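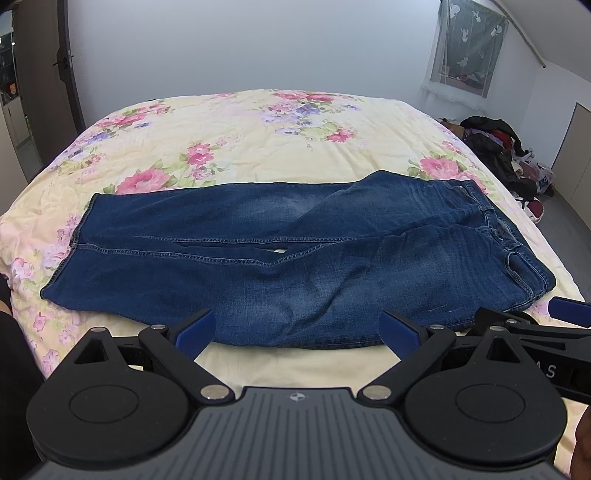 Treltent — Garment Handling Operator, Folding Line (day and evening shifts)

Treltent sorts, folds and packs returned and secondhand clothing for online sellers. We are hiring garment handling operators for the Onby site, where part of the folding work is moving from manual tables to automated cells. The position is permanent after a trial period and reports to the line lead, Kirsty Prendergast.

Background to the position

Until last year all folding at Onby was done by hand. Shirts and knitwear now go through two Timmermans folding cells. Denim and other heavy trousers are still folded manually and will move to a third cell, called Clavine, starting in March. Heavy trousers are the hardest group for the equipment. A leg that lies twisted at the knee, a flared hem or a waistband that has folded under will each produce a bad fold or a stopped cycle. The cell needs the garment flat, with both legs extended and the waistband open to one side, before it starts.

Clavine will handle up to 900 garments per shift when running at its planned rate. A manual table handles roughly 600. The first months will be slower than either figure, and staffing for that period is planned on the manual rate.

What changes for operators

Operators at the manual tables do the whole job: inspect, lay out, fold, bag, label. At the cell the work is split. The operator inspects the garment, lays it out on the infeed and releases it. The cell folds and stacks. A second operator bags and labels at the outfeed. The two positions swap every two hours.

There is less repeated arm movement across the body, and more standing in one place. There is also more screen work. Each stopped cycle has to be given a fault code before the cell will restart, and the codes are reviewed at the start of the next shift. Operators who have moved from the tables to the shirt cells report that the pace feels less their own. The infeed has a hold button for this reason, and using it is not recorded against the operator.

No table positions are being cut when Clavine starts. Five of the ten manual tables stay in use for coats, items with loose trim, and anything the cells reject. Current staff have been offered training for the new cell first; this advertisement covers the openings that remain.

Duties

Inspect garments for stains, tears, missing buttons and items left in pockets
Close zippers and fasteners where the work instruction calls for it
Lay out trousers on the infeed to the marked lines
Clear stopped cycles and enter the fault code
Fold by hand when the cell is down or the garment is rejected
Bag, label and scan finished garments
Clean the infeed surface and the gripping pads at shift change
Take part in a short weekly review of rejects with the process technician

Operators do not open the guarding or adjust the machine settings. That work belongs to maintenance.

Requirements

Able to stand for most of a shift and lift up to 15 kg
Able to read work instructions in English
Good close vision, with or without glasses
Willing to rotate between infeed, outfeed and manual table

Experience in laundry, retail stockroom or sewing work is useful. Experience with automated equipment is not required. A basic test of hand folding is part of the interview and uses three garments.

Training

Training is paid at the full hourly rate. New operators start at a manual table and move to the infeed once the line lead signs them off. We keep this order for all new hires, including those who have run similar cells elsewhere — most fault codes describe something an experienced folder would notice by hand.

Shifts

Day shift starts at 6:30 a.m. and evening shift at 2:30 p.m. Please state which you can work. Evening shift carries a supplement. Part-time contracts are possible at the outfeed and the manual tables, but not at the infeed during the Clavine startup.

How to apply

Send a short work history to Warrick Halliday, site manager, Treltent Onby, or leave it at the front desk. A cover letter is not needed. Applicants invited to interview will be shown the shirt cells in operation and can speak with the operators on shift. Closed shoes are required on the floor.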